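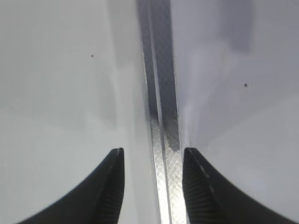 Wrist view. Fingers open, metal strip in the gap, white on both sides.

May, lab notebook, whiteboard bench

Read the Cladex good-practice sheet again before starting. Rule 2 says a trial counts as "complete" when the operator judges it complete. That is no rule at all. Eusebio and I would pass different trials on the same afternoon, and have.

My other gripe is the wrist view. Storley want episodes accepted or rejected from wrist footage alone, to save reviewing time. Look at the one on top and tell me what the task is. I couldn't, and I was standing there. Proposed to Jhonatan that every episode gets checked against the fixed view too. He says that doubles the work for 3,000 episodes. Maybe. I'd still take 70 I can vouch for.
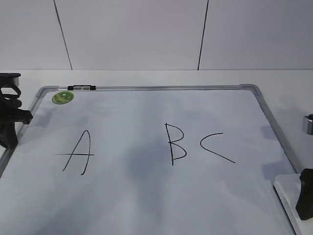

Fixed view. A B C in black marker, board flat on the table.

Legibility: I can read all three. The crossbar on the A runs well past both legs and the C trails off in a long straight stroke. Does the sheet allow that? It says "clearly formed" – by whose standard? Shahnaz suggests showing 30 boards to someone outside the group and keeping what they read correctly. Better than anything in writing so far, though I doubt people agree as much as she expects.

To do:
– rewrite rule 2 with a test in it
– ask Yeison where "clearly formed" came from, I suspect it was copied from Condori
– no accept/reject on wrist view alone until Eliécer has seen this page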